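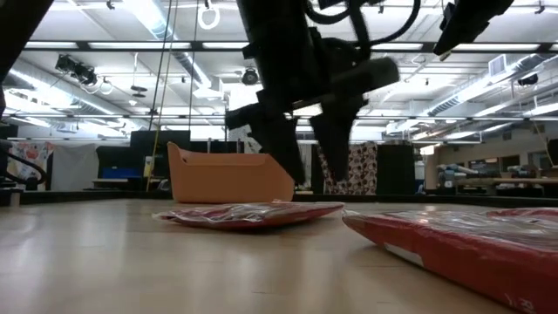

1/ Packing and air, a thread from the workshop

Chantelle Nel asked me to write up how we handle the red packages now that the tables have moved. Short version, in posts.

2/ Packages come to the pale wood table in their plastic. Leave the plastic on. It wrinkles and catches the light, so tilt the package a little if you need to read the printing.

3/ The small ones go into the orange bin. The large ones do not — put those flat on the shelf, label side out.

4/ We pack 35 to an order for Ngcobo and 21 for Dristosik. The sheets look alike. Read the name at the top before you start.

5/ If the plastic is torn, set the package aside and tell Gert Oosthuizen. Don't tape it. Tape over the label was the cause of two returns in December.

6/ Somebody asked why we don't use the old gray bins. They were too deep and people were bending into them all day. The orange one has a cutout in the rim you can get your hand into. I like it better.

7/ Now the air. Several of you have asked about the big unit up on the wall, the one with the dark panel and the silver flexible duct coming off the top end in an S.
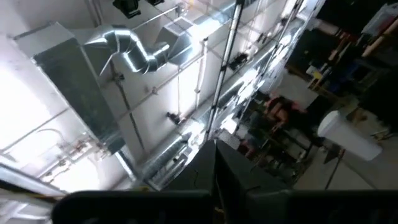
8/ Forix is sending a person to look at it at 4. They want the floor below it clear, so anything you left on that side needs to go back on the shelving before then.

9/ Please don't hang anything from the threaded rod or the thin pipes. I took a jacket down from there last week. There are hooks by the door.

10/ The bend in the duct is fine, according to Gert. He would have run it straighter, but the metal box it joins was already up when he got here.

11/ Filters are on order from Dratasen. We asked for 4 and they confirmed 4. When they arrive, leave the carton closed and put it under my desk.

12/ Chantelle has the new packing sheets. Old ones can go in the recycling — check the back first, a few people have been writing phone numbers on them.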